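The Case for Sorting Snacks on the Bed

Most advice on packing a snack box assumes a kitchen counter. I disagree with it. A counter is narrow, it is already occupied by a kettle and a bread bin, and small packets slide off it. A made bed is the larger and better work surface in most apartments, and I have used one for this job for years.

The objections are known. Crumbs are the first. Sealed packets do not shed crumbs, and a packet that does should not go into the box at all. The second objection is that a mattress is soft. Softness is an advantage here: a cracker dropped on cotton from a few inches is more likely to survive than one dropped on stone. The third is hygiene, and a sheet due for the wash answers it.

The material in question is individually wrapped food in mixed shapes. Soda crackers come in flat rectangular packets, bars are long and narrow, and nuts arrive in bags that take whatever form they are pushed into. These three types do not stack with one another. They have to be seen together before anyone can decide on an order, and a bed lets them lie in one layer.
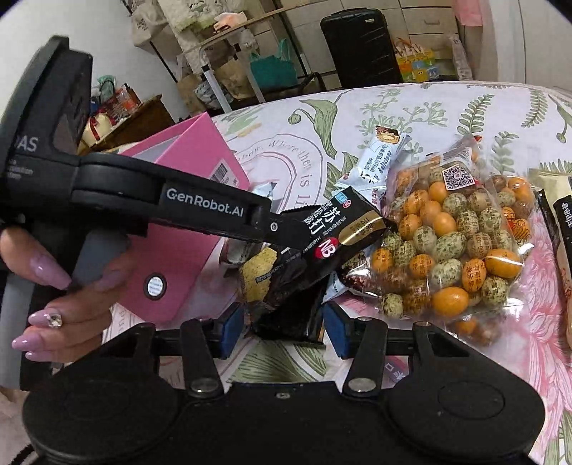 Bostow wrote in to say that the whole exercise is wasted effort, that a box of snacks gets emptied in two days whatever order it was filled in, and that tipping everything in and shaking it gives the same result in four seconds. I accept the two days. I do not accept the shaking. Crackers are brittle along their full length, and a loose bag of peanuts moving over them works like a small hammer. Anyone who has opened a soda cracker packet and poured out gravel knows the result.

My own order is fixed. Crackers go in first, on edge, against the longest wall. A packet on edge carries load along its stiffer axis and can be pulled out without disturbing its neighbor. Bars follow, parallel to the crackers. Bags go last, because they fill the gaps and hold the rest in place - a bag of nuts is the cheapest packing material there is. Loose paper, such as a leaflet or a packing slip, should come out before anything goes in, unless the floor of the box needs lining.

The box matters less than the sellers claim. Lornia and Zulurel both offer snack organizers with molded compartments, and I have tried one of each. The compartments suit the snacks they were drawn for and very little else. The Zulurel model would not take a standard cracker packet except at a diagonal, which wasted the corner behind it. A plain cardboard box with straight walls has no such opinion about its contents. I have kept one in service since last February, and its only fault is a softened corner.

On a patterned sheet, dark packets remain easy to find. Pale wrappers are the ones that go missing among printed leaves and lettering, so I place them nearest the box and pack them early within their group. A plain sheet would remove the problem, but I am not going to change the bedding to suit a cereal bar. 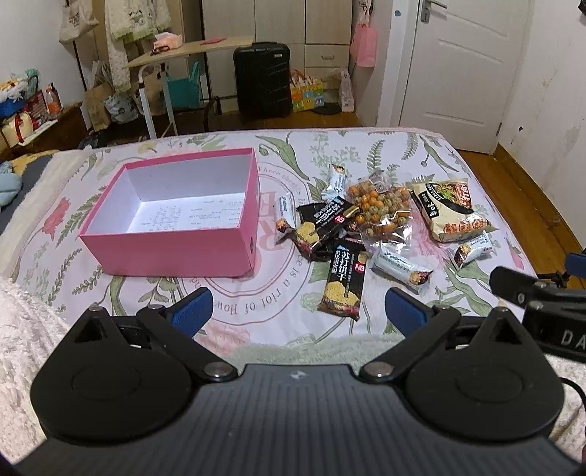 When the Bed Is the Wrong Choice

Anything chilled, anything in glass and anything already opened belongs on the counter. So does chocolate in a warm room. For the rest, pull the cover flat, set the box to one side and lay the packets out beside it.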